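Trirnix Workshop Forum > Benches, Mats and Storage > Dark mat or light mat for small gear work?

Thread started by platen_nnamdi
Posts: 3645

I've been putting small gearboxes together on a bare bench for years and I've finally had enough of gears rolling off the back. I want a mat that covers nearly the whole top. The choice is between a dark grey one and the pale cream sort that clockmakers seem to like. Parts are mostly white plastic gears, with some plain metal discs and rings that they sit on or in. Bench is 800 mm deep.

What do people use, and do you fix it down?

Nnamdi Briggs

oldlathe31
Posts: 1703

Cream, every time. Dark mats eat screws. Anything black that lands on one is gone until you sweep the bench with a magnet, and if it's brass or plastic the magnet won't help you. I had a dark one from Menzies and gave it away.

hobbing_along

Depends what you drop. He says white gears, so dark is the obvious answer. A white gear on a cream mat is a nuisance, especially late in the day with the lamp off to one side.

oldlathe31

He'll have screws as well though. Everybody has screws.

hobbing_along

Screws go in a dish. If they are on the mat you've already gone wrong.

D_Adeyemi

I'm with hobbing_along on this. I use a big charcoal-grey mat and it takes up nearly all of the table. Its surface wrinkles a bit, and I stopped worrying about that in the first week. The things I care about are the gears and the discs, and both show up well against it.

For a small toothed gear going on to a disc with a large hole through the middle, I put the disc down flat first and bring the gear to it. If I hold both in the air I lose one of them. 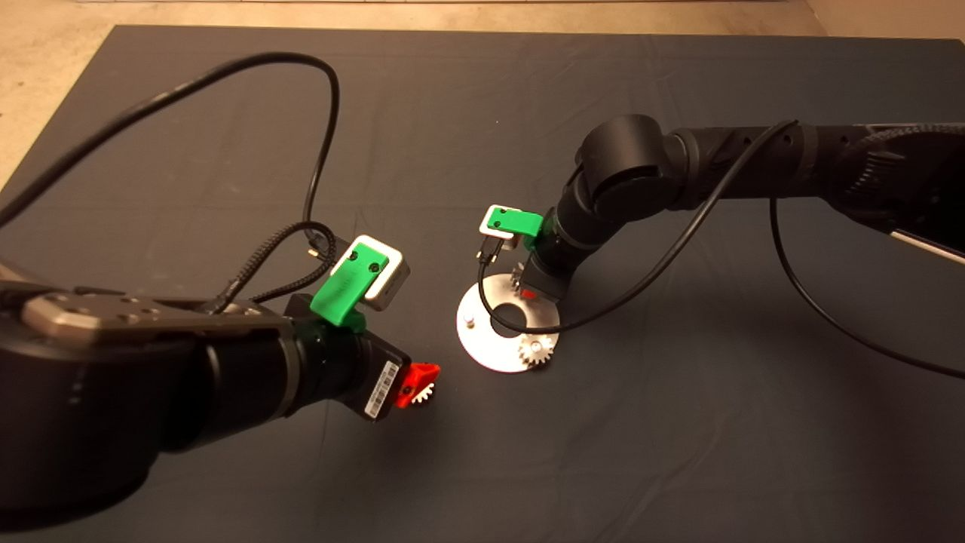 The other point in favour of a dark surface is the hole itself. With a bright metal disc lying flat, the mat shows through the middle as a dark circle, so you can see at a glance where the opening is. On a pale mat the edge of the hole gets lost in the shine and I find myself feeling for it with a fingertip.

Light matters more than colour. Mine gets uneven light, so one part looks much darker than the rest. I do the fiddly work in the lighter part and leave the dark part for tools.

Danjuma Adeyemi

oldlathe31

That glare off the disc is a problem on a dark mat too. Your eye adjusts to the dark and then the metal dazzles you. I've had headaches from it.

D_Adeyemi

Move the lamp. Low and from the side is bad, high and behind your shoulder is better. I also put a sheet of baking paper over the lamp head – an LED one, it stays cool – and that took most of the glare off.

platen_nnamdi

Useful, thanks. Does the wrinkling cause trouble when you need a disc to lie level? Some of mine are quite thin.

D_Adeyemi

For laying out, no. For anything I need to press together I put a square of flat acrylic under it. Pressing on a soft mat tips the part and the gear goes in crooked. I chewed the teeth on two that way.

tinsnips_jo

Rubber mats lie flatter than cloth. I have the Buvano rubber one in black and it stays put without tape. It smelled for a month when new. It also shows every speck of dust, which is my one complaint. I wipe it with a damp cloth before starting and again after lunch.

hobbing_along

Cloth is kinder when you drop something, in my opinion. Gears bounce off rubber. They just stop on cloth.

tinsnips_jo

Mine don't bounce much. Might depend on the size.

oldlathe31

For what it's worth, a raised lip along the back edge of the bench will save more gears than any mat. Quarter-round beading from the timber yard, glued on. Mat colour is a matter of taste after that, though I still say cream.

platen_nnamdi

The lip is a good idea and I have beading left over from the hall.

I've ordered a dark grey cloth mat from Olia, the large size, and I'll trim it if it hangs over the front. Plan is double-sided tape along the back edge only, so I can lift the front and shake it out. Screws in a dish, as instructed.

tinsnips_jo

Don't shake it out until you've counted the gears.

D_Adeyemi

Check which tape you use. The carpet sort left a brown line on my table that white spirit wouldn't shift. I went over to small clamps at the two back corners and they've been fine since June.

platen_nnamdi

Clamps it is. The beading would be in the way of them, so I'll leave a gap at each end.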